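Rondow Publishes Open Good-Practice Guide for Robot Bin Picking

DRESTSTEAD, 23 November 2019 – Rondow today released the first edition of its good-practice guide for robot bin-picking cells, and it is free for anyone to download, copy and adapt. The guide sets out 18 rules for building, testing and reporting on cells that pick mixed loose items, and we are delighted to finally see it in other people's hands!

Work on the guide began with our partners Solen and Gebreyes, who wanted one shared way to compare results between sites. Each had its own habits for fixing bins, routing cables and choosing test items, and pick rates from one shop meant very little in the next. The draft rules were tried out in September at 12 test cells, over more than 300 logged sessions.

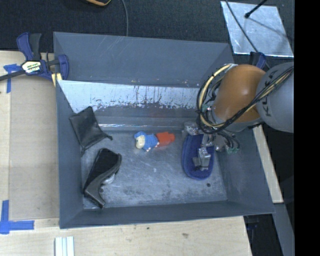 What the guide covers

Fixtures come first. Bins are to be clamped before any run, and the position checked again after every item change. Cables and hoses on the arm need enough slack for the full reach, with no loop able to catch on a bin wall.

Item sets get a whole section, and it is the one our testers talked about most. A set should mix soft and rigid things – a fabric pouch next to a small toy figurine, say – and must include items lying close to a wall, where many grippers struggle. Failed picks are reported along with the good ones.

The last 7 rules deal with people: who may enter the cell, how a stop is called, and how a restart is logged.

Comments and next edition

Comments are welcome from shops, labs and schools of any size. The guide and a blank session log are on the Rondow website under Good Practice.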